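**Community laundry open again at Bresdale hall**

Sat 8 November -- The washing room at the back of Bresdale hall is open again after being shut since May. Doors at 9, last load in by 4.

Quick rundown for anyone who missed it. Old machines went in the autumn, both of them leaking, and the floor underneath was a mess. Grerkside Neighbours raised 700 dollars at the sausage sizzle, Negussie Plumbing did the pipes at cost and the rest came out of the hall fund. Walls painted, floor left as bare concrete for now. Lino maybe next year, depends on money.

Front loaders this time, so no more fishing socks out of the bottom of a deep tub. Cost is 2 dollars a wash, coins only, tin is by the door. Powder not supplied. Please dont overfill -- half the trouble with the last lot was doonas.

Baskets are there to borrow but they stay in the room. Kukel Hardware gave us a good price on them and we'd like to still have them at Christmas. Check the drum before you walk off, small things get left behind all the time. Leave the door open when you're done so the seal can air out. 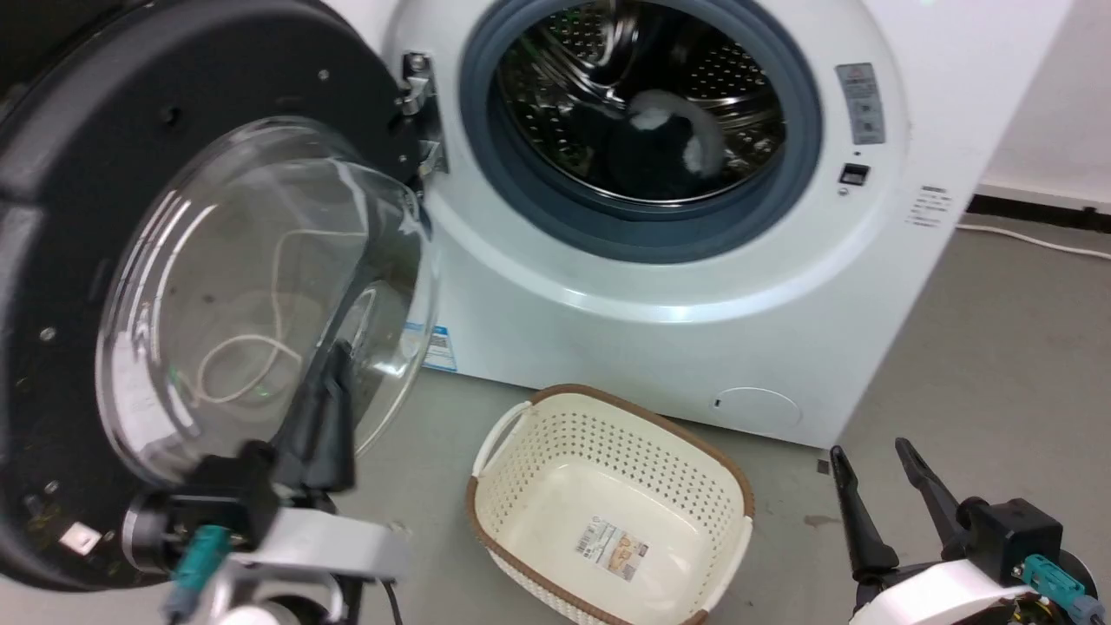 ## Still to come

Dryers. We need another 300 dollars before we can order, so for now it's the clothes line out the side, pegs in the bucket. Folding table has been promised but no date yet. Anyone with a spare shelf to donate, leave a note at teh hall office.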